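Rooms > Ground Floors > Brick and White

Search rooms, colors, people
Go

Brick and White: The Downstairs Room at Orwood

Thursday, February 29, 2024
Words by Danica Hoxha

I have wanted to put this room in the gallery ever since Cúc Phùng let me in the side door last October and I saw that wall. Red brick! Plain courses, one on top of another, with a few darker ones scattered through them as if somebody had run short and opened a different stack. I stood there with my coat on and talked about it for far too long, and Cúc very kindly let me.

Orwood is a narrow building with a work room at the bottom and two smaller rooms over it. Cúc and Khang Lâm run the whole place between them, and the downstairs is where everyone ends up, because it has the fridge. When they took it on, the walls were hidden behind shelving from the last tenant, a fabric importer who stored rolls up to the ceiling. The shelving came down over a long weekend and the brick was behind it, dusty and perfectly good. Khang had already bought paint for that wall. He gave the paint to his brother.

Nearly everything they brought in after that is white. White desk, white cabinet, white refrigerator, and underfoot a glossy white tile that bounces the light right back up. I know plenty of readers find all-white furniture chilly, and in a room with white walls I might agree with you. Against brick it's wonderful. The red does all the warming up, and the furniture can just be quiet and useful.

The flowers were Cúc's idea. She likes white ones with plenty of green left on – a small bunch, nothing tall, in a small vase that a sleeve won't catch on the way past.

In the room

The desk with its flowers, its drawer pulled open and the open shelf compartments below. The refrigerator is on the left, with the red square on its door.

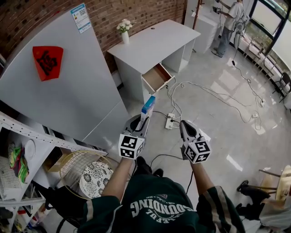 Next, the same white vase seen with much more of the brick behind it, and the white stair railing coming down on the left.

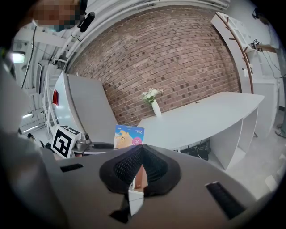 The desk

I asked Khang about the desk first, because it's the piece people write in about whenever we show a room like this one. He found it through Cao, the secondhand office place out past the bus depot, and paid 70 for it including the drawer runners, which needed replacing. Remzi Duman drove it over and the two of them got it through the door on the third try, on its side, with the drawer taped shut.

What I love is that it has somewhere to put things. A lot of white desks are a slab and four legs, so the top fills up by lunchtime. Open compartments underneath mean the clutter has a home, and the top can stay clear enough for a vase to look like something. The drawer is light brown inside, a little surprise each time it's opened.

The red square

The decoration on the fridge door, black character on red, was a present from Hưng Trịnh, who writes a batch of them every new year and hands them around. Cúc tried it by the stairs first and then over the desk, where the brick swallowed it whole. On the white door it sings. If you've got one strong color on your biggest wall, try repeating it once, small, on something pale across the room. You'll be amazed how much it ties together.

The ceiling and the stairs

Long pipes run across the ceiling out in the open. They had a quote for boxing everything in and it came to 500, so they spent 20 on brushes and rollers and left the pipes where they were. I'm so glad! The height makes the room, and you'd lose a good chunk of it behind plasterboard.

The stair railing is white too, with thin uprights. From the desk you look through it and hardly notice it; coming down, it gives you a lovely striped view of the brick.

The cables

A room where people work needs outlets, and old rooms never have them where the desk wants to go. Downstairs the power comes from strips on the floor, and the white cables run out over the tiles from there. White on white is a nice start. Khang is planning a flat channel along the foot of the wall and has been trying out samples from Lerevora and from Ultitz. The Lerevora one has a lid that snaps down with one thumb, and he made me do it several times.

If you're copying any of this at home, get the cable routes settled before you fall in love with where the desk is. I've moved mine 2 times for that reason and I still have an extension lead behind the bookcase.

Still to come

A stool for the coat stand corner, since everybody wants to sit down to change their shoes. Maybe a lamp for the cabinet. Cúc is thinking about a rug and I am trying to talk her out of it – that floor! I'll go back once they've decided and let you know who won.

Thank you to Cúc and Khang for the tea, and to Remzi for the lift home.

Related rooms
A Kitchen With Three Doors
Stair Railings We Keep Going Back To
Hưng Trịnh's Paper Workshop
White Tile, Six Ways
Small Vases for Busy Desks
Pipes Left Out: Readers' Ceilings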